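Grastier opens the Second Filling, a winter season for the gift box that's too nice to throw away

Fonis, for immediate release

Grastier, the household reuse project based in Fonis, is opening its winter season with a new collection and display scheme for empty gift boxes. The Second Filling runs for six weeks at the Jolico shop and at the Chaiyaporn tea room, and anyone can join in by bringing a box, taking a box, or simply putting something good into one they already have at home.

We're very excited about this one. Gift boxes are among the best-made packaging that ever comes through a front door. They have thick walls and lids that fit, and very often a shaped insert inside that was cut to hold bottles, jars or soaps. Then the soaps are used up and the box goes on top of a wardrobe, where it stays until the next move. People have told us again and again that they can't bring themselves to put a gold one in the recycling, and we think they're right!

The idea grew out of our August open house, where visitors brought in 422 empty boxes and tins between them. We had planned for 100. They were stacked in the corridor and under the tables, square ones and hexagonal ones and a great many round ones, and by the end of the afternoon visitors were swapping them with each other without any help from us.

What people put in them turned out to be much more varied than we had guessed. Sewing things, of course, and phone chargers, and birthday cards waiting for their birthdays. One household keeps its seed packets in a mooncake tin – sorted by month, with a slip of card between each. But the use that caught on fastest was fruit. A handful of mandarins in a shiny box makes a very cheerful thing to have on a desk or a hall table, and it takes a minute to do.

Fruit works especially well in a box that still has its insert. A pale foam base stops an apple rolling about, it shows off the colour of the peel, and it lifts the fruit a little so that it can be seen over a tall rim. The lid needn't be put away either. Stood on its edge against a wall behind the box, an embossed gold lid catches the light from a window or lamp and makes a fine backdrop. 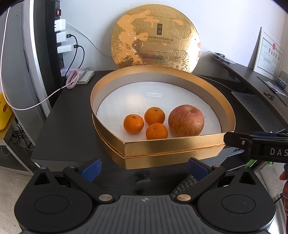

Three mandarins and an apple on the white foam insert of a round gold gift box.
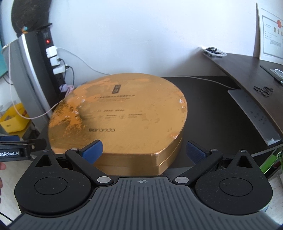
Visitors to Jolico will find the collection shelf to the left of the entrance. Boxes of any shape are welcome so long as they are clean, dry and have both halves. A bit of wear is no trouble at all. Rubbed corners, scuffed lids and faded lettering are fine by us, and we ask people not to peel off the original labels, as half the pleasure is in seeing where a box began. Foam and card inserts should be left in. Please take out tissue paper, ribbon and any loose packets of drying beads before you bring the box in.

At the Chaiyaporn tea room, seven filled boxes will be on show along the window counter, changed every week. The first set is all fruit and nuts. Later ones will cover letters, buttons, spices still in their jars, and small tools. Anyone may offer a filling of their own, and there's a sheet by the till to write it on. The boxes in the window aren't for sale, but empty ones from the Jolico shelf are free to take, one per person per visit.

A few notes for those starting at home. Fruit should be dry when it goes in, and it's best in a single layer with the lid off. Line the box with a sheet of baking paper if it has held anything scented – bath products in particular leave a smell behind for weeks, and mandarins that taste of lavender aren't for everyone. Wipe metallic finishes with a soft dry cloth and leave the scourer by the sink. Round boxes roll if stored on their sides, so stack them flat, largest at the bottom.

Boxes left on the shelf when the season closes will go to Grastier's own store cupboard in Fonis and come out again next August. We would love to see it nearly bare.

The Second Filling is open during normal shop and tea room hours. Entry is free at both places and there's no need to book. Both have step-free access from the street.

Notes for editors
Grastier runs reuse days, swap shelves and mending tables in and around Fonis. Jolico is a household goods shop. The Chaiyaporn tea room has hosted the window display for earlier Grastier seasons.

Last updated: 10th December

Comments (4)

teapotlid
Do you take the oblong biscuit tins with a hinge? I have far too many.

Grastier press desk
Yes please, hinges and all.

no14upstairs
Can confirm about the lavender. Took three weeks and a lot of bicarb.

marrowfat
Mine has walnuts in it and lives next to the keyboard. Will bring two spare round ones to Jolico when I'm next passing, one has a dent in the lid.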